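Die Freigabe

Die Maschine kam an einem Montag um sieben Uhr vierzig auf einer halben Palette, verschraubt in Kantholz, mit einem Begleitzettel der Firma Gedberg. Auf dem Zettel stand: Typ Mirka, Stickkopf mit einer Nadel, Rahmenantrieb zweiachsig, Zählerstand 3.329 Betriebsstunden. Unter »Mängel« stand: setzt aus. Unter »Bemerkungen« stand nichts.

Der Prüfer schrieb die Nummer in das Eingangsbuch. Er war seit 14 Jahren in der Werkstatt und hatte in dieser Zeit gelernt, dass »setzt aus« alles bedeuten konnte, vom gebrochenen Greiferfinger bis zu einem Kunden, der den Fußanlasser unter dem Teppich betrieb. Er zog die vier Schrauben aus dem Kantholz, legte sie in eine Blechdose und stellte die Maschine auf den Prüfplatz.

Sichtprüfung ohne Befund. Riemenspannung im Soll. Nadelstange spielfrei. Schlingenhub am unteren Ende der Toleranz, aber innerhalb. Er spannte Köper ein, zwei Lagen Vlies darunter, fädelte weißes Polyestergarn ein und startete das Prüfmuster, ein Quadrat mit Diagonalen, Satinstich an den Kanten. Die Maschine lief mit 400 Stichen in der Minute. Sie stickte das Quadrat, sie stickte die erste Diagonale, und im Schnittpunkt mit der zweiten blieb sie stehen.

Keine Fehlermeldung. Der Faden war nicht gerissen, der Unterfaden nicht aufgebraucht. Nach zehn Sekunden lief sie weiter und beendete das Muster ohne Versatz.

Er wiederholte den Lauf. Gleicher Halt, gleiche Stelle, gleiche Dauer. Er tauschte das Garn, dann die Nadel, dann das Netzteil. Er löschte das Muster und überspielte es neu. Er verschob den Nullpunkt um 10 Millimeter nach links, und die Maschine blieb wieder im Schnittpunkt stehen, nun eben zehn Millimeter weiter links. Damit schied der Rahmenantrieb aus. Er notierte: Halt musterabhängig, nicht ortsabhängig.

Um halb eins aß er ein Brot und las das Handbuch. Das Handbuch kannte einen programmierten Halt, Befehl Nummer sechs, für den Farbwechsel. Dieser Halt wurde mit der Starttaste quittiert und endete nicht von selbst. Einen Halt, der von selbst endete, kannte das Handbuch nicht.

Am Nachmittag rief er bei Gedberg an. Die Stimme dort sagte, die Maschine habe zuletzt in Worngate gestanden, in einer Paramentenstickerei, die es nicht mehr gebe. Man habe dort Altardecken gestickt, fast nur Kreuze. Ob es am Platz eine Besonderheit gegeben habe, wisse man nicht. Die Stimme fragte, wann mit der Freigabe zu rechnen sei.

Er sagte: nach Abschluss der Prüfung.

Dann las er den Speicher aus. Das Steuerprogramm war eine Tello-Fassung, zwei Ausgaben älter als die aktuelle, Prüfsumme korrekt. Dahinter lag ein Bereich, der laut Plan leer sein sollte. Er enthielt eine einzige Anweisung, von Hand geschrieben, ohne Kommentar. Sie fragte ab, ob der nächste Stich eine bereits gestickte Linie kreuzte. Traf das zu, wartete sie. 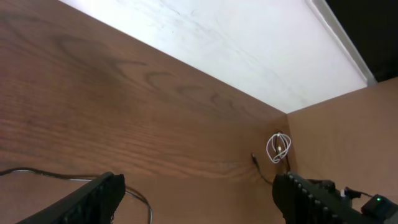

Er überlegte, welchen technischen Zweck die Wartezeit haben konnte. Abkühlung der Nadel bei mehrlagigem Material: möglich, aber bei 400 Stichen nicht erforderlich. Entlastung des Fadenspanners: nein, der blieb im Halt geschlossen. Zeit für die Bedienperson, um den Stoff zu glätten: Dafür war der Abstand zum Nadelschutz zu gering. Er schrieb die drei Möglichkeiten untereinander und strich sie durch.

Die Vorschrift war in diesem Punkt klar. Nicht dokumentierte Anweisungen waren zu entfernen, das Steuerprogramm war auf die aktuelle Ausgabe zu bringen, der Vorgang im Prüfblatt zu vermerken. Arbeitszeit laut Richtwert: zwölf Minuten. Er schloss das Kabel an, wählte den Bereich aus und legte den Finger auf die Taste.

Dann nahm er ihn wieder weg und spannte ein neues Stück Köper ein. Er zeichnete kein Quadrat. Er gab zwei Linien ein, senkrecht und waagerecht, die waagerechte oberhalb der Mitte. Die Maschine stickte die senkrechte. Sie setzte um, begann die waagerechte, kam bis zur Kreuzung und hielt.

In der Werkstatt lief der Kompressor nach und schaltete ab. Der Prüfer stand mit den Händen an der Tischkante. Er zählte mit, obwohl er die Dauer kannte.

Die Maschine stickte zu Ende und schnitt den Faden.

Um siebzehn Uhr fünf füllte er das Prüfblatt aus. Schlingenhub nachgestellt. Nadel erneuert. Greiferbahn gereinigt und geölt. Steuerprogramm: geprüft, Prüfsumme korrekt. Unter »Mängel« trug er einen Strich ein. Unter »Bemerkungen« schrieb er nach einigem Zögern: Verhalten beim Kreuzen von Linien bauartbedingt — kein Eingriff erforderlich.

Er unterschrieb, holte die Blechdose und drehte die vier Schrauben zurück in das Kantholz. Den Köper mit den zwei Linien nahm er aus dem Rahmen. Prüfstücke waren laut Vorschrift drei Monate aufzubewahren, mit Nummer und Datum, in der unteren Schublade. Er schrieb die Nummer auf den Rand und legte ihn in die obere.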